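Search this site Enter keywords Go

Luladura opens packing room for breakable household goods

June 20, 2018

Luladura, the secondhand housewares shop on the lower end of Brandura Street, has opened a packing room where customers can have glass and ceramic pieces wrapped before they take them home or send them on. The service began on Monday after a trial that started in April.

The shop has sold used kitchenware, vases, lamps and table linens from the same address since 1967. Until this spring, items were wrapped at the register in newspaper. The shop said complaints about broken pieces had gone up as more of its customers shipped their purchases to relatives out of town, and that newsprint was also leaving gray marks on white glazes.

Wrapping is now done away from the register, with bubble wrap as the main material. Newspaper is still on hand for anyone who asks for it, but the shop no longer uses it against light-colored ceramics.

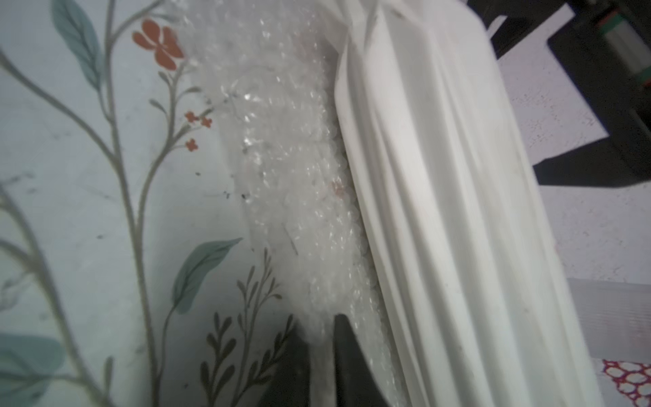 Bubble wrap between a flowered surface and folded white material.

Under the new arrangement, a customer pays at the register and is given a ticket for each piece that needs wrapping. Small orders are handled while the customer waits. Larger ones are held until the next business day. The charge is $2 for a single piece and $6 for a box, with the box included. A box holds up to four pieces, depending on size. Customers who bring their own box pay $4.

The shop will also wrap things that were bought elsewhere, at the same prices, as long as they are clean and empty. It will not take framed mirrors, aquariums or anything with liquid inside.

Jars and vases make up most of the work so far. The shop's printed instructions, which are handed out with each ticket, say that a jar should be wrapped with its lid off and the lid packed separately. Vases with ribs or fluting get a first layer of soft paper, followed by the bubble wrap. The opening of a vase is filled with crumpled paper before the outside is covered. Tape goes on the wrap only, never on the glaze. 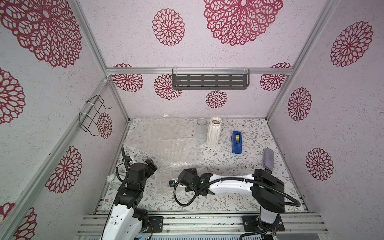
A clear glass jar and a white ribbed vase near the back, with bubble wrap spread over the flower-print mat.

The instructions also cover unpacking. Customers are told to open the box on a padded surface, to cut the tape with round-tipped scissors and to feel through the paper for small parts before throwing anything out. Two sugar bowl lids were lost in the trash during the trial, according to the shop.

Clean bubble wrap can be returned to the store for reuse. A bin stands inside the door, and the shop asks that pieces be laid flat and free of tape. Foam peanuts are not accepted. Customers who have peanuts to get rid of are directed to Yin, the mailing counter two doors down, where they can be dropped off on weekday mornings.

Yin will also collect finished boxes from Luladura once a day for customers who want them shipped. Postage is paid at the Yin counter and is not part of the wrapping charge. Boxes that have not been paid for at Yin within six days go back to the shop, where the owner can pick them up with the original ticket.

The boxes come from Jandero, a local supplier that sells the shop its overstock in two sizes. The larger size was out for much of last week. Luladura said a new delivery had arrived and that tall vases, which had been put on a waiting list, are being wrapped again.

Neighboring merchants had asked whether the service would add to the parking trouble on Brandura Street, where spaces in front of the shop are limited to short stops. Luladura has responded by moving its pickup point to the side entrance on the alley. Drivers may pull in there to load, but the alley must be kept clear for deliveries before 10 a.m.

The packing room is open during regular store hours, Monday through Saturday, and the last ticket of the day is given out one hour before closing. No appointment is needed for a single box. Anyone with more than four boxes is asked to call ahead. Prices will stay the same through the end of the summer, and the shop plans to review them in the fall.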